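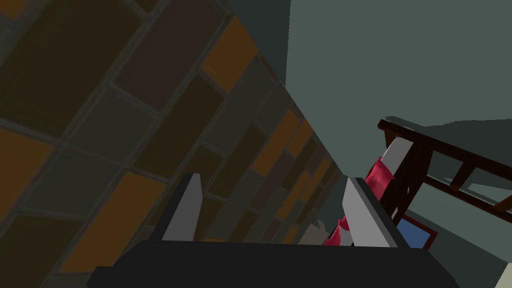 jelgate_jim wrote:
Sieglinde Kröger posted on the town page last night that the union got everything it wanted in the transit contract and the riders got the bill. I don't agree with all of it but she's got a point about the fares, and I'd like to hear from folks who were at the hearing.

mapleporch
25 July 2020
I was there, all 5 hours of it! The fare thing is separate. The council voted on the drivers' contract first, and the fare increase was already in the budget from before anybody sat down to bargain. I don't love it either (I ride the 12 every morning) but you can't hang that on the drivers.

jelgate_jim wrote:
Okay, but who paid for the mailers? My wife got two of them, both telling her to thank our councilwoman for "standing with workers." That's union money, and then she turns around and votes yes. Come on.

rustbelt_rhonda
Reply to jelgate_jim
Umex sent mailers too, remember? They wanted the whole system contracted out to them, and theirs were glossier. I still have one on my fridge because the magnet's stuck to it. If we're going to be mad about money, let's be mad at everybody.

hevholm_dad
Umex at least put a price on paper. I read the contract, and there are 122 pages of it, and I couldn't find one place where it says what happens if ridership drops again. I asked at the microphone and got told staff would follow up. Still waiting.

mapleporch
Page 2 of the appendix, the part about reopening talks. It's badly written, I'll give you that. Took me a couple of tries.

hevholm_dad
Reply to mapleporch
Read it. "The parties may meet." May! I wouldn't sign a lease with that in it.

rustbelt_rhonda
My brother drives out of the Bauerfeind Street garage and he went without a raise the whole last contract. I know I'm biased. But calling it a payoff makes me want to throw my phone.

jelgate_jim wrote:
Fair enough, and I've got nothing against your brother. I'd just like my council to bargain like it's their own money. Does anyone know if the July minutes are up yet? The link on the city site gives me the parks agenda.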